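The Trarix Bench Cell is a single-arm pick-and-place station for small parts shops. It takes over the part of bench work that wears people out first: picking up a thin piece, turning it, setting it down on a mark, and doing it again until the end of the shift. It is sold by Fluteck as a complete station, with the arm, the gripper, the stand and the planning software that goes with them.

Most of our buyers run kitting, light assembly or inspection benches with a handful of people on each shift. They don't want a fenced line and they don't have an automation department. This page covers what the cell does, what it needs from you, and what tends to change for the people who work beside it.

## What's included

- Arm with floor stand and mounting plate
- Two-finger parallel gripper with black replaceable pads
- Controller with a 3 m cable and a keyed mode switch
- Trarix Planner, the software used to lay out a job and rehearse it before the arm moves
- Two days of setup and training at your site
- One spare set of gripper pads

Fixtures, part trays and part presenters are quoted separately. Many shops keep the trays they already have.

## Rehearsing a job in the Planner

Every job starts in simulation. You place the part, place the target, set the table height and let the arm run through the move on screen. The view from the wrist is the one most operators end up using, as it gives the clearest idea of whether the approach angle makes sense. A typical first exercise uses a rod and a round target on a wood-grain table.

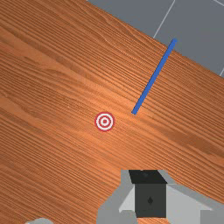 **Who is supposed to do the rehearsing, an engineer or the person at the bench?**

The person at the bench. The Planner was written for operators, and the training days are booked with them in mind. An engineer or supervisor signs off on the finished job and holds the key for the mode switch, but the layout, the approach and the resting positions are set by whoever knows the part. Someone who has handled a piece for years already knows which end is heavier and where it likes to roll.

Jobs are saved by name and can be copied and edited. The controller holds up to 300 of them. Changing from one saved job to another is done from the pendant and doesn't need the Planner open.

## What changes at the bench

We get asked about this more than about speed, so it's worth being direct.

**The repeated reach goes away.** On a manual kitting bench, one person may make the same reach thousands of times in a week. With the cell in place, the arm does the reach and the person loads trays, checks finished kits and clears faults. Those jobs still mean standing and lifting. They are more varied, and the pace is set less by the bench.

**Someone has to own the cell.** It doesn't need a full-time minder, but it does need one trained person per shift who answers when it stops. We suggest that this be written into the job, with the pay and the time to match. Shops that leave it informal tend to find that the same person gets called over every time and falls behind on everything else.

**Faults arrive differently.** A person who drops a part picks it up and carries on. The cell stops and waits. In the first weeks there will be more stops than anyone likes, most of them from parts lying at an angle the job wasn't set up for. Plan your schedule around that.

**Inspection moves earlier.** Bent or oversized pieces that a person would have set aside without thinking need to be caught before they reach the tray. Some shops add a quick check at loading. Others add a gauge.

**The bench gets quieter and a little lonelier.** Fakhoury, a hardware packer that runs 6 cells in one room, moved its loading tables to face each other after operators said they had stopped talking during the shift. It cost nothing except an afternoon of moving furniture, and we now draw that layout into our floor plans by default.

## Gripping long parts

Rods and bars are the most common parts our customers run, and they are where setup pays off. The gripper opens across the narrow side of the part. If the part lies at an angle on the table, the wrist turns to match before the fingers close. With a wide bar there is less room on each side, so the approach should be centered first and then lowered.

Uneven clearance between the two pads is the thing to look for when rehearsing. If one pad sits much nearer the part than the other, the near pad can touch first and push the part sideways when the fingers close. The Planner lets you stop the move at any point and shift the approach. It's a small correction on screen, and much easier to make there than with a full tray in front of you.

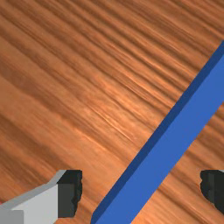
*Gripper pads on either side of a blue bar, not touching it. Trarix Planner, close view.*

For parts that are longer than the table view, mark the grip point on the part model itself. The software then measures from the mark and ignores the ends. Grip near the middle of the weight where you can. A bar held close to one end will dip, and the cell will report a position fault when it tries to set it down.

Pads wear. Check them at the start of each shift and replace them in pairs. It takes a hex key and a few minutes, with the arm parked and the key out.

## Specifications

| Item | Value |
|---|---|
| Configuration | Single arm, two-finger gripper |
| Stand and arm weight | 171 kg |
| Saved jobs | 300 |
| Controller cable | 3 m |
| Mounting | Floor stand, four anchor points |
| Power | Single phase, standard wall outlet |
| Job planning | Trarix Planner, installed on your own computer |
| Lead time | Confirmed with your quote |

## Site requirements

The floor has to be level and able to take anchors. A suspended floor needs to be checked by your building's engineer before we ship. Leave clear walking space on three sides of the stand, and don't put the loading table where people have to reach past the arm to get to it.

A risk assessment is needed for every installation, including a second cell of the same type in the same room. We supply a blank form and the stopping distances. Your safety lead fills it in with the people who will work there. We won't switch the cell to automatic mode until it has been signed.

Lighting matters less than most people expect, but a glossy table can throw highlights that make small parts harder to pick out. A matte mat is a cheap fix.

## Training and support

The two setup days run like this. On the first, your operators work only in the Planner and build one real job from your own parts. On the second, they run that job on the arm at reduced speed, then at working speed, and practice clearing faults. We ask for at least one person from each shift to attend, night shift included - please pay them for the hours and don't ask them to come in on their sleep.

After setup, phone support is included for the first 72 days. Beyond that, you can take a support plan or pay by the call. Saved jobs can be sent to us for review under either option.

Refresher training is available when you bring in a new part family or when your trained operators move on. The second case is more common. People who learn the cell well often get offered other work in the same building, and it helps to have the next person started before they go.

## Options

- **Arnness tray table.** Height-adjustable loading table with a matte top. Fits under the arm's standard reach and rolls on locking casters.
- **Narrow pad set.** For thin rods and parts stored close together.
- **Second pendant.** Useful where the loading side and the outfeed side are far apart.
- **Planner seat.** One more computer license, usually bought so that operators can work on a new job while the bench is running.

## Ordering

Send us a drawing or a sample of each part, the number of pieces you run per shift, and a sketch of the bench with distances marked. A phone photo of the room helps too. If the part isn't a good fit for the cell, we'll tell you before quoting. Soft bags, tangled springs and anything that arrives in a loose heap are usually turned down.

Quotes are valid through the end of the following month. Demonstration visits can be booked through Fluteck sales, mornings only, and we encourage you to bring the people who will be running it.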